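Sorting Parts from a Conveyor with a Two-Handed Robot
Project report, Group 4
Author: Pravesh Ntuli
Submitted: 2018-08-20

1. Purpose

The project set out to make a two-armed robot take mixed parts from a belt and put each kind in its own bin. The course supplied the robot and the belt. We wrote the sorting program, the grasp table and the test procedure. Work started in January and the program was given the name Ivadon, which is used below.

2. Equipment

The belt has a green surface and runs in an aluminium frame along the wall. Blue plastic bins stand along the near side, with a larger one at the end of the belt. Each arm ends in a hand with jointed fingers and a thumb. Camera images are taken from the head of the robot, so the hands are often in view together with the belt and the bins.

Belt speed is set by a Waveo drive unit. We left it at the lowest setting throughout, as the arm planner needs up to 2000 ms to return a path and a faster belt would carry the part out of reach.

3. Method

Ivadon runs as a loop of four steps: find a part, classify it, choose a hand, move. Classification uses outline and brightness only. This is enough to tell the white square plates with the round hole from the black blocks, and it needs no training beyond a set of labelled images. We labelled 1858 images by hand. The last 300 were kept back for checking and were not used to set any thresholds.

The choice of hand depends on the bin. White plates go in the left bin and are given to the left hand. Black parts go in the right bin and are given to the right hand. An earlier version, based on Górecki's notes from the previous year's group, picked the nearer hand in every case. It was dropped after the arms blocked each other over the middle of the belt.

4. Waiting position

Between picks both hands are held over their bins with the fingers up, close to the near rail. The first version parked them at the robot's sides, which added a long move to each cycle.
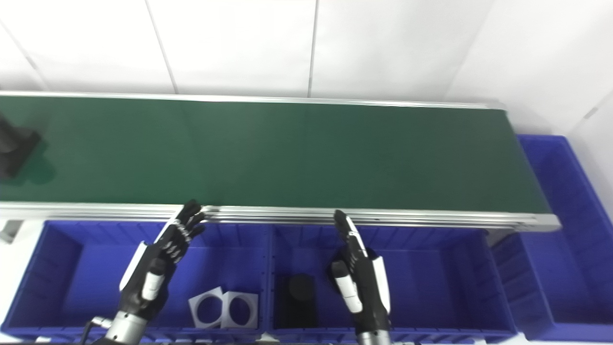
The shorter move has a cost. With the hands raised, the fingertips can hide the near edge of the belt from the head camera, and a part lying close to the rail may be found late or missed. We reduced this by ignoring any outline that touches the mask of a hand and looking again on the next image. A second camera above the belt would be a better answer but was outside the budget.

5. Remaining faults

Plates dropped from above do not lie flat and can overlap in the bin. The release height should be lowered, which means a new path for each wrist. The Punine gripper library also reports a closed hand when the thumb stalls, so a failed grasp is logged as a good one. We have written a check on motor current for this but have not yet tested it with the black parts.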